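November, build notes, late afternoon

Got the Gremdale map loading without the stutter at the ferry gate, finally! Shufen was right that it was the fog volumes — every one of them was waking up at spawn, all 47, even the ones behind the hill. I've set them to sleep until a player gets within range. Load memory went from 2,000 MB to 1,748 on my machine, and I'd love a second number from somebody with an older card.
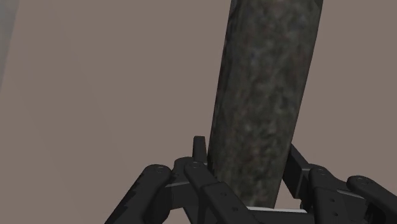 Dark cylinder between the two gripper fingers, render.

Lantern flicker is still too fast in the chapel. Aníbal likes it, I don't, so we'll let the playtest decide (Denise has five people coming in at 4:30).
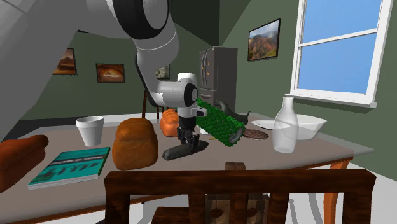

Page last changed: November, by Huiling Guo

Other stuff before I forget. The ghost can still get stuck on the chapel stairs if you shut the door on it twice. Oratile got it three times in a row and I got it zero, so please write down which door you used! Footstep audio in the boathouse is playing the gravel set on planks. And the save bug is back — if you quit while the radio's on, it comes back muted. Going to look at that one tomorrow, before the stairs.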